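4.3 Recording demonstrations with the hand-held gripper pair

This section applies to Stulance grippers used in the transparent-object protocol. Complete the camera calibration in Section 4.2 first. A calibration made before a finger change is not valid for this protocol.

Preparing the table

1. Clear the white tabletop of everything except the target container.

2. Place the container within reach of both grippers. Vary its position and angle between episodes. Do not mark the table with tape; the policy learns the marks.

3. Set the overhead lights to full. Do not try to remove reflections from the container walls. The Rathore baseline was trained with reflections present, and recordings made under diffusers cannot be compared with it.

4. Start the Estusix logger on both grippers and wait for the sync tone.

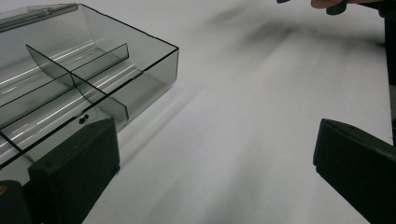
Figure 4-6. Wrist view, tinted container with crossed dividers. Both finger pads must be visible in the lower part of the image.

5. Check the live view from each gripper against Figure 4-6. If either finger pad is missing from the view, reseat the camera bracket and repeat Section 4.2.

NOTE: Container edges may fade against a white table. Leave exposure locked. Automatic exposure changes the apparent tint of the walls as the hand passes over the table, and the depth estimate drifts with it.

Recording an episode

6. Hold both grippers open and clear of the container for 2 seconds. The logger uses this interval as the zero reference for finger width.

7. Approach with one gripper at a time. The other operator hand stays high and to the side until the first gripper has closed.

8. Grasp an outer wall. Do not grasp a divider, even where it is easier to reach. Episodes with a divider grasp are rejected at the labeling stage.

9. Lift, move to the goal pose, release, and withdraw both grippers.

10. Press the end key. Enter the outcome as S (success), F (failure) or D (discard). Use D only for operator or logger faults. A dropped container is F.

CAUTION: Do not squeeze past the force stop. Thin-walled containers can crack at the corners.

Finger coverings
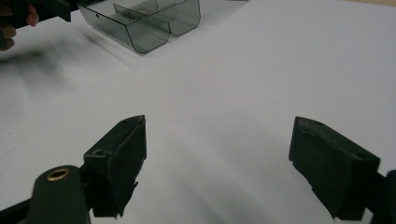 The covering on the finger pads sets the friction of the grasp and the look of the fingers in every wrist image, so its condition must be logged. Inspect both fingers before each block of 50 episodes. Record lifted flaps, wrinkles and frayed edges in the block header under PAD_STATE, using codes 0 (intact) to 3 (replace). Loose material on the outer or lower faces is acceptable up to code 2. Replace the covering at once if the inner gripping face is affected.

After replacement, run the finger width check again and start a new block. Never change a covering partway through a block.

Block size and expected results

A full set for one container type is 193 episodes. In the Primville trials, 145 of these were used for training and the rest were held out. The held-out episodes were chosen by container angle. Keep the same split rule if results will be reported next to the Primville numbers.

Most failures in those trials came from the approach phase, where the policy closed on a reflection or on a divider edge seen through the outer wall. Adding wrist views from the second gripper reduced the first error and had little effect on the second. Check for both when reviewing F episodes, and enter REFL or DIV in the cause field.

Last revised October 9, 2022. Replaces the May revision. PAD_STATE codes in earlier logs used a different scale; see Appendix C before merging.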